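三月 木曜 染色室ノート
茜、Zutcombeの毛糸、二回目

朝九時、前回の続き。前回というのは、Merkenach向けの膝掛けの見本糸を「煉瓦色」で頼まれ、きれいな鮭の切り身色に仕上げた件である。先方の返事は「春らしいですね」だった。春らしい煉瓦を見たことがないので、やり直しになった。

糸はZutcombeの中細、生成り。乾いた状態で量って1,278g。半端なのは前回分を引いた残りだから。このうち300gを今日の試し染めにまわし、残りは棚に戻した。棚札の数字も直した。前回は直し忘れて、次に使う人が存在しない糸を探すことになった(次に使う人は私だった)。

精練
中性洗剤をぬるま湯に溶いて浸け置き。Zutcombeは紡績油が多めに残っていて、湯がすぐ米のとぎ汁のようになる。前回はここを一回で済ませた。ラベルに「洗浄済」とあるのを信じたためで、信じた結果がムラである。今日は湯が濁らなくなるまで替えた。かせの綛糸をきつく縛りすぎていたので、八の字に緩く結び直す。縛った跡だけ白く残るのは、絞り染めとして売る場合を除いて困る。

媒染
ミョウバンを糸の重さの一割強。酒石英を少し。別の容器の熱湯で溶かしきってから鍋に入れる。溶け残りを「そのうち溶ける」と見なすと、そのうち糸に点々がつく。ゆっくり温度を上げて一時間、火を止めてそのまま冷ます。冷めるのを待つあいだに棚の整理をするつもりだったが、Tymoshchukのカタログを読んで終わった。欲しいものはあった。予算はない。

染液
茜の根は乾燥のチップ。さっと水洗いして黄色い汁を捨て、それから水に浸けてある(昨夜から)。黄色を残すと橙に寄る。前回の鮭の原因の半分はこれだと思っている。残りの半分は温度。

温度について。茜は70℃を越えると茶色い成分が出てくる、と昔からノートに書いてあり、そのたびに私は守れていない。今日はFurusの温度計を鍋の縁に留めて、針から目を離さないことにした。Furusの針は立ち上がりが鈍く、静かにしていると思ったら急に動く。コンロのつまみは、とろ火と「とろ火のつもり」の間に目盛りがない。結局、鍋の下に五徳をもう一枚かませて火を遠ざけたら安定した。金のかからない改良は、たいてい一番最後に思いつく。

水
水道水そのままだと赤が冴えない。この建物の水は軟らかく、茜には少しカルシウムがあったほうがいい。今回は炭酸カルシウムを小さじで加えた。前のページに「入れすぎると紫に寄る」と自分の字で書いてあり、その下に「どのくらいで入れすぎか書いておくこと」とあり、その下は空白である。今回の量は別紙の表に書いた。別紙はこのページの裏に貼った。貼ったことをここに書いておく。

染め
媒染した糸は軽く絞り、濡れたまま染液へ。入れてから色が乗るまでの二十分ほどは何も起きていないように見える。ここでかき回しすぎるとフェルトになる。棒で持ち上げ、沈め、手を離す。手を離すのが一番難しい工程で、次の人のために太字で書いておきたいが、このペンには太字がない。

3時間で火を止めた。鍋の中では相当に濃く、ほとんど暗い赤。濡れた毛糸の色は信用しない。前回も鍋の中では立派な煉瓦だった。

一晩そのまま置くかどうかで迷い、置くことにした。茜は冷めるあいだにも入るし、熱いうちに出して水にあてれば糸が縮む。急いで得をした記録は、このノートをさかのぼっても見つからない。

色見本について
窓際と蛍光灯の下で別の色になる問題は未解決。前回、私は窓際で合格を出し、先方は会議室で見た。以後、見本は両方で見る。ついでに電球の下でも見る。膝掛けを使うのは夜だろうから。
「煉瓦色」という指定もやめてもらう。煉瓦は土地によって黄色かったり紫がかっていたりして、Merkenachの駅前のものは、資料写真で見るかぎり灰色に近い。糸の切れ端を送ってもらうのが早い、とメールを書いた。返事はまだ。

道具のこと
・木の攪拌棒は赤系専用を一本決める。今は何色用でもある棒が何本もあって、どれも茶色。
・ホーロー鍋の縁が欠けた。鉄が出ると媒染に影響するので、茜には使わない。豆を煮るのにも使わない。
・ゴム手袋、左だけ減る。右だけが抽斗に溜まっている。
・残液は捨てずに二番液として取っておく。鮭色が欲しい人が現れたときのために。一度作れたのだから、きっとまた作れる。

次回
かせを引き上げ、水洗い、陰干し。乾いてから判定。乾く前に人に見せない。判定の結果が煉瓦でも鮭でも、この下に切れ端を貼ること。
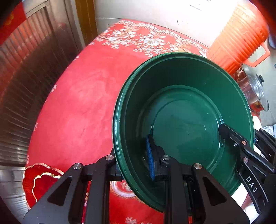
柘植 美緒
染色室 糸・染料担当

追記、夕方五時。すすぎは緑の丸いたらいでやる。底が平らで、かせを広げて置ける。ただし緑の中で見る赤は実際より派手に見えるので、色の判断は必ず白いタオルに移してから。赤いクロスの上で判断するのも同じ理由でだめ。炭酸カルシウムは残りわずか、月末の発注に足しておく。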